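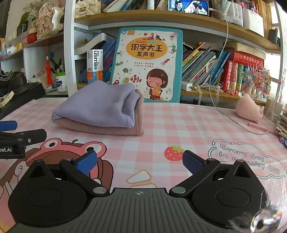 Sirar: The Complete Stories, Volume One
Hardcover, 422 pages, full color
Published by Gallardo Editions

Gallardo Editions is pleased to offer the first collected volume of Sirar, the long-running adventure comic written by Demetrio Nieto and drawn by Wilmer Mosquera. The book gathers the opening story line in its original order, together with the short back-up features that ran behind it and have not been reprinted until now.

All pages have been scanned from the artist's own boards where these survive. The remaining pages were restored from printed copies held in the Sesdale collection, under the direction of Esperanza Segura. Color follows the first printing. Lettering has been left as it was, except in the second chapter – there the balloons were reset to correct text dropped by the original printer.

The volume opens with an essay by Julián Sarmiento on the early years of the series and closes with a section of pencil roughs, unused covers and script pages.

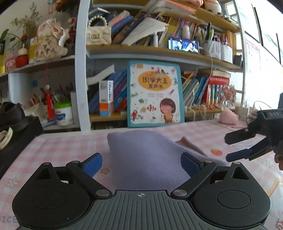
Lavender-purple knit fabric on a pink and white gingham tablecloth.

Editions

The standard edition is bound in printed boards with a sewn spine and a ribbon marker. The print run is 3000 copies.

The slipcased edition is limited to 1382 copies. It contains the same book, with a separate print of the cover to the first issue, signed by the artist. Slipcased copies are sold one to a customer and are not available through bookstores.

Ordering

Please quote item number 3954 for the standard edition. Orders placed before the end of July will ship from our Vitau warehouse when stock arrives from the bindery. Cards are charged at the time of shipping.

Copies damaged in transit will be replaced if we are notified within 14 days of delivery. Kindly keep the outer carton until the claim has been settled.

Trade accounts and libraries should write to Clive Kettle in the sales office for terms. Volume Two is in preparation – details will be posted on this page once the contents are final.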